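Research > Reports > Janix bench study > Section 4

We use cookies to keep this site working. Accept / Settings

4.2 False success reports in the plug task

The Janix controller logged 80 trials with the power strip and called 64 of them complete. We do not trust that number. The controller marks a trial complete when wrist force passes a set limit and then drops. A plug jammed against the face of the strip can give the same trace as one that goes in. 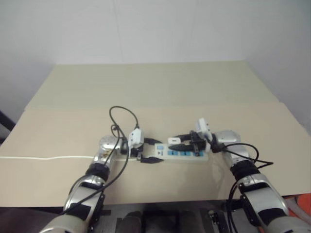
Manipulation Safety Group, Milteo Institute

Figure 3. Both arms at the power strip, a white plug at each gripper.

The black cables add a second problem. They loop close to the grippers (Figure 3), and a pull from a cable reaches the wrist sensor as if it were contact. Shi filtering was meant to remove this. We saw little sign that it did.

Belmiro Brandão reread the force logs by hand and would not sign off on the 64. The Fukau stop, set to trip after 600 ms of steady load, never tripped. Earlier reports took that as proof of safe contact. It may only mean that the load kept slipping. Until seating is checked by a separate circuit test, we report no success rate for this task.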